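Gripper Comparison, Part 2: Bin Picking with Mixed Objects
Course notes, Manipulation Lab
5 min read
12 shares

These notes go with the second lab on grippers. Part 1 dealt with picking single parts off a flat table. Read it first if you missed it, as the terms for grip force and approach angle are not repeated.

The question for this part is how to compare two grippers fairly when the objects differ in shape and lie in a bin. A table lets the arm come in from nearly any side. A bin does not. The walls limit how far the wrist can tilt, and anything close to a wall may be out of reach for a wide gripper even when the camera sees it well.

Grippers to be compared

Eker: two-finger parallel gripper, narrow body. Default for all groups.
Tarnik: suction cup on a short spring mount. Needs a fairly smooth face to seal on.

Both bolt to the same wrist plate. After a change, enter the new tool length in the controller before you move the arm. Last term a group skipped this and drove the fingers into the floor of the bin at slow speed. The fingers had to be replaced.

Choosing the objects

Pick objects that will make the grippers disagree. A bin full of identical boxes says very little, as nearly any gripper can be tuned for one box. Include at least one item with flat faces, one that can roll, one that is open or hollow, one long and thin, and one with an irregular outline. Let some of them touch. Contact between objects is where most planning errors show up, and the fingers often need a gap that isn't there.

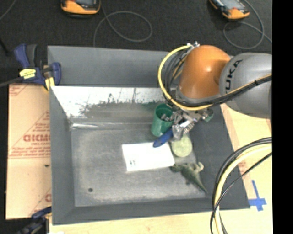
Ghazala Paracha objected to this in the discussion hour. She said that a mixed bin hides the reason for a failure: if the fingers slip on a round object that is leaning on a box, you can't tell whether the shape or the neighbor was to blame. She would run every object alone first and only then mix them.

Her point was taken, and the procedure below now has a solo round. It adds time, so have your object list ready when you arrive.

Procedure

1. Check that the bin is clamped. Push on it by hand from two sides.
2. Solo round. Place one object near the middle of the floor and attempt 3 picks. Repeat for each object.
3. Mixed round. Place all objects and run 50 attempts with the first gripper. Return each object to the bin after a successful pick.
4. Change the gripper, set the tool length, and repeat steps 2 and 3.
5. Save the log before you shut down the controller.

A pick counts as a success if the object clears the rim and stays held for three seconds. A drop inside the bin is a failure. Two objects lifted together is also a failure, but mark it separately.

Cables and hoses

Watch the lines along the arm when the wrist turns. A hose that hangs free at the top of the move can catch on the rim when the arm goes down. Run the full path once at low speed with the bin empty and check the slack at the deepest point. Do this again after every gripper change.

Reading the results

Do not report one success rate for each gripper. Report it by object, and keep solo and mixed rounds apart. The pooled log from earlier terms holds 1,371 attempts and is on the course drive under Durrani. Its solo picks were not marked, so use it for the mixed round only.

Questions about the log format go to Su-bin Yoo. Lab reports are due before the first session in November.

2 comments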